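**Saturday, bench notes – Stolico wearable capture kit, trial loan**

Started on the kit just after ten. Kirsty had the charger running overnight so both sides came up full. Dinesh wanted the straps sorted before anything else, because last time the bracket crept towards the wrist after a few minutes and the tracking went with it. Moved the lower strap one notch in and left the upper one alone. Better. The bracket still presses on the wrist bone if you bend the hand right back.

What we are trying to decide is whether to take the kit at the end of April or carry on with the Gondden arm rig, which we already know. Maxine needs a page from me with the fors and againsts. These notes are for that, so some of it repeats what is in the folder.

Task for the day is the wipe-down: pick up the cloth, pick up an item, wipe it, put it back in the caddy. Small things on a white table, done in gloves, with the controllers strapped to the backs of the hands. Stolico's sheet calls this "light household" and quotes 20 minutes of set-up. Took us longer, mostly straps and the pairing screen.
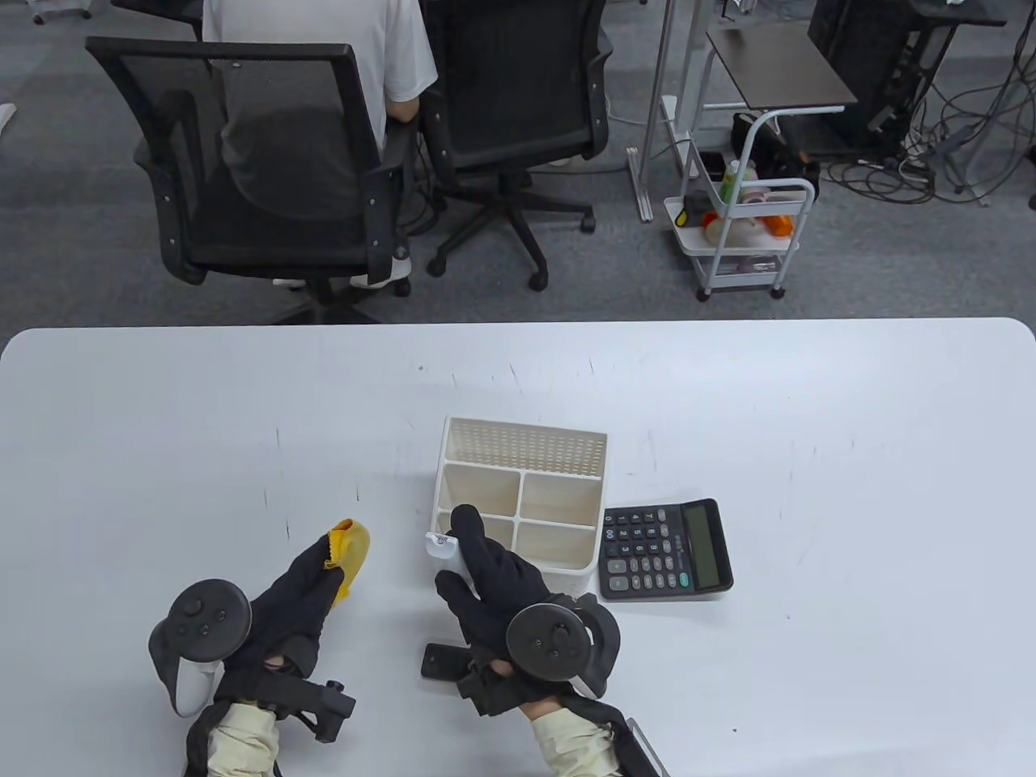 Pairing: left side found itself first go, right side needed the app closed and opened again. Same as Kirsty saw. She thinks it is the order they are switched on in. I tried left then right and right then left and could not make it happen on purpose, so leaving that open. Ask Stolico support.

Gloves: fine for gripping bottles and the like. Less good for the cloth. You can pinch it but you can't feel how much of it you have hold of, and I kept taking a second layer without meaning to. Ebony has smaller hands and found the fingertips too long. They sent only the one size with the loan. If we buy, we need to know whether other sizes are included or charged for.

Weight: all right for short runs. I was ready to put my arms down by the end of the first block. Dinesh lasted longer and had no complaints.

Tracking: no dropouts with hands over the middle of the table. Two short ones when I reached low on the right with my elbow tucked in. The log marks these clearly, which the Gondden software doesn't – there you have to find them yourself afterwards.

File handling: the Caruso importer takes the recordings without a conversion step. It does rename everything, so write the run number down on paper as well. Lindsay has lost an afternoon to this before and asked me to put it in capitals, so: WRITE THE RUN NUMBER DOWN.

Runs so far:

- Runs 1 and 2: practice, don't use. Strap being adjusted in the first, wrong task label in the second.
- Run 3: good. Slow, but every item went back where it should.
- Run 4: Dinesh. Quicker than mine. He works with the cloth folded over, and I think we should make that the standard way, as there is less of it hanging about.
- Run 5: same task with the view from the hand-held gripper saved too. Checked the picture on the monitor before carrying on. Close up it is nearly all glove and cloth, with the caddy to one side. Good for grip, poor for knowing where you are on the table. You would want the head view next to it.
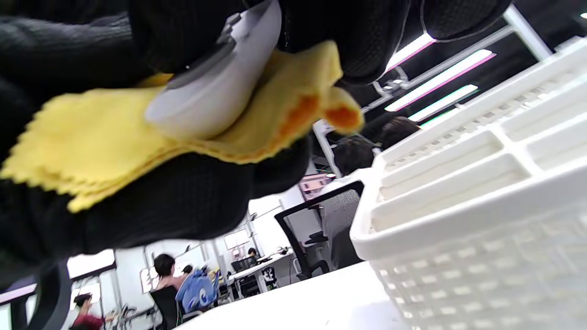 ## Cost and terms

Quote from Drinura, who are the reseller, is 1,901 for the set, before tax. That covers both controllers, straps, one pair of gloves and the first year of the software. After that the software is 400 a year. Spare straps are extra and the sales sheet doesn't give a price. Maxine to ask.

Loan runs for another week. They want everything back in the original box, foam included. The foam is on top of the cupboard, please don't bin it.

## To do

- Lindsay: run the Caruso import on runs 3 to 5 and check the timing between the two views. I had it about 4 frames out by eye but wouldn't swear to it.
- Ebony: repeat the wipe-down with thin gloves under the kit ones, see if the fingertips sit better.
- Kirsty: email support about the right-hand pairing.
- Me: same task on the Gondden rig with the same cloth and caddy, so Maxine has a fair comparison.

Leaning towards buying, if the glove sizes can be sorted. Packed up at half three, both sides back on charge.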